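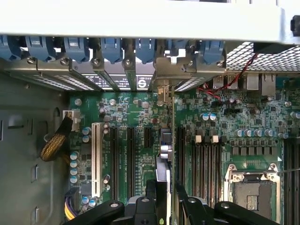 Section 6: Fitting the Harov sound card and getting it talking to your recording software

Okay, if you made it through Section 5 your desk is cleared, your files are backed up and you've got the card sitting in its anti-static bag. I wrote most of this guide in July while setting up my own little home studio, and I've done this job enough times now that I can do it with a cup of coffee nearby (nearby, not next to it!).

You'll need a Phillips screwdriver, a small dish for screws and the driver download from the Harov support page. Get the download before you start. I didn't, the first time, and ended up doing it on my phone.

Before you open anything

1. Shut the computer down all the way. Sleep doesn't count.

2. Switch off the power supply at the back and pull the cord out of the wall. Then hold the power button in for a few seconds to drain what's left.

3. Touch a bare metal part of the case. Do it again every time you walk away and come back, especially if you're on carpet.

CAUTION: Never open the power supply itself. It can hold a charge long after it's unplugged, and there's nothing in there you need for this job.

Putting the card in

4. Take off the side panel and lay the case down flat. Some cases hold their cards with screws, some with plastic clips, and some with both, so have a good look before you start pulling on anything.

5. Pick a free slot that matches the card. If you have a choice, leave a gap between it and the graphics card. Mine picked up a faint whine when the two were neighbors, and moving it one slot over fixed it.

6. Remove the slot cover behind your chosen slot. Keep it! I have a drawer full of these and I've gone back to it more than once.

7. Hold the card by its edges, line it up and press straight down with even pressure. It takes more of a push than you'd like. If it won't go, lift it out and line it up again, and please don't rock it from end to end.

8. Fasten the bracket, put the side panel back on and reconnect the power.

NOTE: Leave your speakers unplugged until you get to step 12. The first power-up can send out a pretty nasty pop.

Drivers and settings

9. Start the computer and cancel any pop-up offering to find a driver for you. Run the Harov installer you downloaded earlier, then restart when it asks.

10. Open your sound settings and choose the Harov card for both input and output. I like to disable the built-in audio too, so the software can't wander back to it after an update.

11. Open Truvel (that's the recording program I use all through this guide) and go to Preferences, then Audio. Pick the Harov driver and start with the middle buffer setting. Smaller means less delay in your headphones but more chance of clicks and crackles.

12. Turn the speaker volume all the way down, plug the speakers in and bring it up slowly while something quiet is playing.

13. Record a few seconds of talking and play it back. If your voice sounds like a chipmunk, the sample rate in Truvel doesn't match the one in your sound settings. Set them the same and try again.

If you get no sound at all, go back to step 7 first. A card that isn't quite seated is the culprit nearly every time I've helped a friend with this (unplug everything again before you check, please).

Section 7 covers microphones and where to put them.

Last updated Aug 16, 2021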